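Notes on living room upkeep, mostly dust, fabric and dark furniture. I wrote the first version for tenants in the Yimer building and have kept adding to it.

## Sheer curtains

Sheers gray so slowly that you stop seeing it. Hold a clean white pillowcase against the panel in daylight. If the pillowcase looks much brighter, wash the curtain.

1. Vacuum first with the brush attachment on low suction, top to bottom.
2. Take the panels down and remove every hook. One missed hook can tear a hole the length of your hand.
3. Soak in cool water with a scoop of oxygen cleaner, 30 minutes.
4. Wash on delicate in a mesh bag. One wide panel per load, two if they are narrow.
5. Skip the dryer. Hang them back on the rail damp and let the weight pull the folds straight.

Put an old towel on the floor under them while they drip. In a high-rise with big windows they are usually dry by dinner.
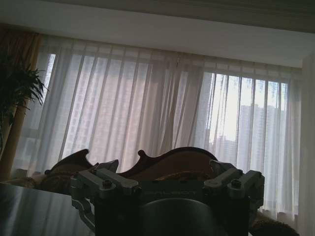
Lined drapes are a different job. Most of them should not go in a washing machine at all, whatever the store told you, and the lining often shrinks more than the face fabric. Vacuum them monthly and spot clean with a barely damp cloth. Once a year take them down and shake them outside or over the bathtub. If the label is gone, treat them as dry clean only.

Gold and brown shades fade at the edge nearest the glass. If your two panels are the same width, swap left and right every December and they will age evenly. Some panels have a return on one side only, so check before you unhook everything.

## Window tracks

Use a dry paintbrush first, then the vacuum, then a damp rag over a butter knife. Water on loose grit makes mud, and you will be chasing it into the corners for an hour. Hina Naqvi on the ninth floor uses a cotton swab for the weep holes, and I have switched to that too.

Clean the glass on a cloudy day or before 9 in the morning. Direct sun dries the cleaner before you can wipe it.

## Carpet

- Vacuum in two directions, slowly. Quick passes leave most of the grit behind.
- Furniture dents: lay an ice cube in each dent, let it melt, blot, then lift the pile with a fork.
- Blot spills from the outside in. Never scrub.
- For grease, cover with baking soda overnight and vacuum in the morning.
- For candle wax, chill it with a bag of ice, crack it off, then iron the rest through brown paper on the lowest setting.

A good blotting mix is 500 ml of cool water with a few drops of clear dish soap. Go over it again with plain water or the spot will attract dirt. Test inside a closet first.

## Dark glossy tables

A black finish shows dust an hour after you wipe it. You can slow that down but you can't stop it.

Use a microfiber cloth that has been washed without fabric softener. Softener leaves a film that streaks on gloss. Wipe with the cloth dry, then slightly damp, then dry again, always along the length of the table. Get down low and look across the top toward the window. Smears that are invisible from above show up right away.

Silicone spray polish looks great for a day. It also builds up, and Bereket Kumsa, who refinishes furniture in Dernach, charges extra to strip it. He uses a thin coat of paste wax twice a year and buffs it with an old T-shirt.

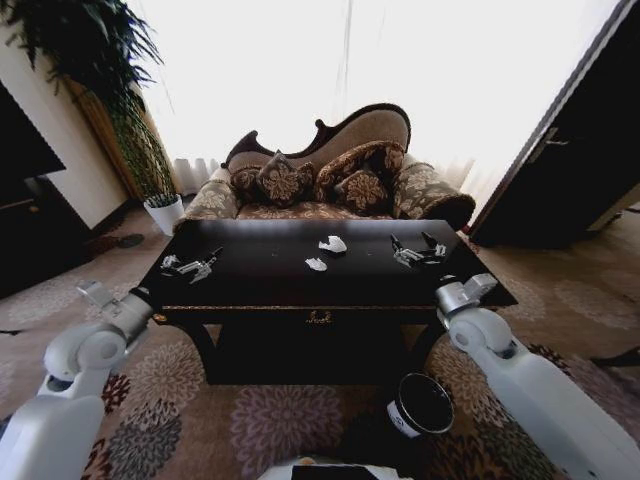
*Dark coffee table with gold trim and a small drawer pull.*

Gold trim and pulls are often a thin coating over some other metal. Do not use brass polish on them. It can take the color off in one go. A soft toothbrush with a drop of dish soap gets into an ornate pull, and a hair dryer on cool gets the water back out. If the pull comes off easily, take it off to clean it and put a piece of tape over the screw hole so the screw doesn't get lost in the drawer.

Fine scratches can be filled with black wax crayon, warmed in your fingers and rubbed across the scratch. Wipe off the extra with a plastic card. Deep ones need lacquer.

Stick felt pads under anything that lives on the tabletop - lamps, trays, bowls. Replace the pads when they feel gritty.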